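Home Entertainment Movies
Hatetti finally gets its big-screen night, and I have thoughts

So the sequel is happening. I got the email at lunch, read it twice standing up in my kitchen, and then let my soup go cold while I texted everyone I know who sat through the first one with me. Hatetti: The Second Tide opens in September, Bohdana Marchuk is back in the director's chair, and the whole thing is going to play in real theaters this time, with real popcorn and strangers coughing behind you.

If you missed the first Hatetti, I don't blame you. It went straight to streaming with a poster that made it look like a submarine thriller, and there is no submarine in it. There's a ferry. The ferry gets stuck in a loop of the same foggy crossing, the passengers slowly work out that each of them remembers a different number of trips, and Hằng Tiêu plays the ticket inspector who remembers all of them. She has a scene with a thermos and a broken radio that I have shown to people at parties (I'm not invited to a lot of parties).

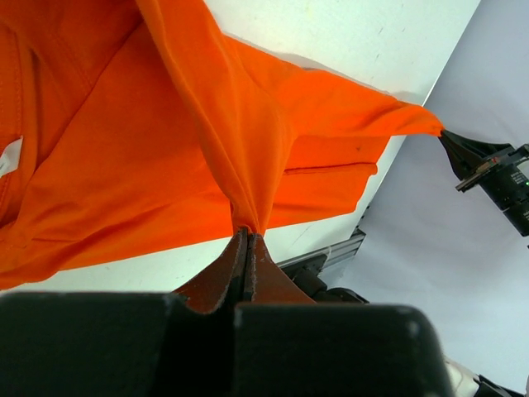

The new one picks up 90 years later, which I did not see coming. The ferry has been turned into a floating museum, the crossing has been closed to traffic, and a school group goes aboard on the one day the fog comes back. Tiêu returns as the inspector, who hasn't aged a day, and according to the press notes she spends the first third of the movie pretending to be a wax figure. I read that line and laughed out loud. Then I thought about it some more and got a little creeped out, so I guess it's working already.

Marchuk wrote the script herself again. She says in the notes that she wanted to make "a movie about people who are late for something they've already missed," and I have been chewing on that all afternoon. The first one had a bit of that too, with the guy and his wedding speech. I always wished we'd gotten more of him. He isn't on the cast list, which bums me out, but there's a character listed only as "Groom's Son," so I'm keeping my hopes up.

Zimus is putting it out, and they're opening it on 600 screens. That's not superhero money, but the last Zimus release I went to see was in a single theater next to a mattress store, and I had to drive past it twice to find the door. For a small time-loop movie with a 20-minute stretch of almost no talking, I think it's a pretty brave number! They've also booked late shows, starting at 11 p.m. on opening night, and I already know I'll be at one of those and useless the next morning.
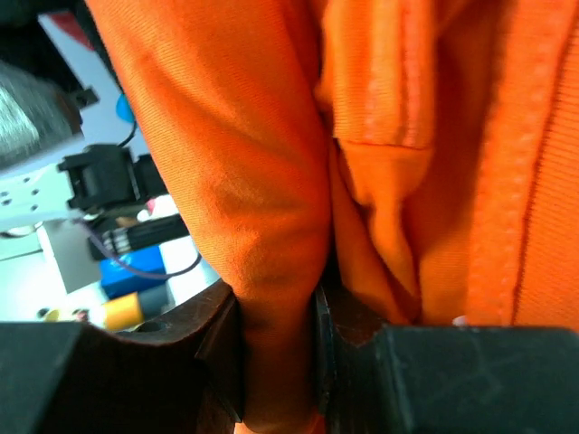
Costumes are a big deal in this one, and I'm happy about that, as the clothes were what I kept going back to in the first movie. Every passenger had one thing that changed a tiny bit between crossings, a button here, a scarf there, and the fan forums went wild matching them up. The second movie swaps the passengers for a museum crew in matching uniforms, so I assume the game gets harder. I hope they go loud with the color, too. A bright orange cloth with a stitched, ridged seam running down it would jump right out of all that gray fog, and you know somebody in row three would be checking that seam from one loop to the next. The notes don't give away any of the designs, only that Marchuk had the uniforms made in 180 slightly different versions. Some poor person had to keep those straight on a rack.

The music is the part I'm nervous about. The first Hatetti had that scratchy accordion score, which I loved and my sister called "a door complaining." For the sequel they've gone with Hladun, the electronic duo, and I like Hladun fine – I've got two of their records – but they are loud. The quiet in the first movie did so much of the work. You'd hear the engine, then the engine would stop, and your stomach would drop before anything had even happened. There's a short clip up on the Zimus site with a bit of the new score under it, and for the first half it's a low hum and some water noise. Then the drums show up. I played it three times and I still can't tell you if I like it.

The clip itself is mostly Tiêu walking down a corridor past glass cases. She stops at one, looks in, and fixes her collar in the reflection, and the reflection is a half second slow. No blood, no jump scare, no big voice telling me what year it is. More trailers like that, please. 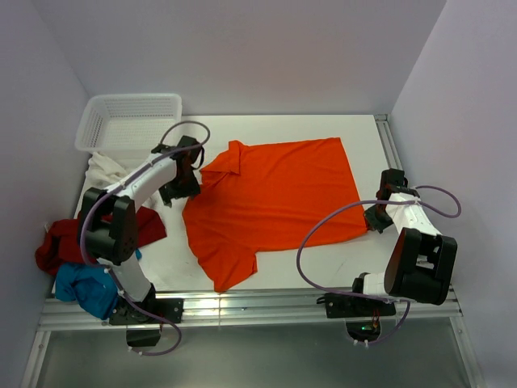
An orange polo shirt laid out flat on a white tabletop, collar folded over.

One more thing from the email that made me sit up. Before the wide release there's going to be a preview at the Esimance, the old movie palace that reopened last spring with the balcony fixed and the seats still terrible. It holds 2000 people, and Marchuk and Tiêu are both coming for a talk after the screening. The plan is to show the two movies back to back with a break in between, starting at 5 p.m., so bring a sandwich. The first one has been cleaned up for the occasion, and Marchuk says she has put back a scene on the car deck that the streaming version cut. I've heard rumors about the car deck scene for years. A guy on the forum swore it explained the radio. Another guy swore it didn't exist.

Tickets for the double bill go up on the theater's own site at noon on the first of the month, with a limit of four per person, and there won't be any at the door. The regular shows will be on sale wherever you usually buy them. Zimus hasn't said a word about when it'll be on streaming, and when I wrote back to ask, I got a very polite reply that didn't answer the question.

I'm going to rewatch the first one this weekend and take notes on the scarves. If you've got a theory about the Groom's Son, put it in the comments, but please mark your spoilers. Last time somebody gave away the thermos in the very first reply, and I'm still mad about it.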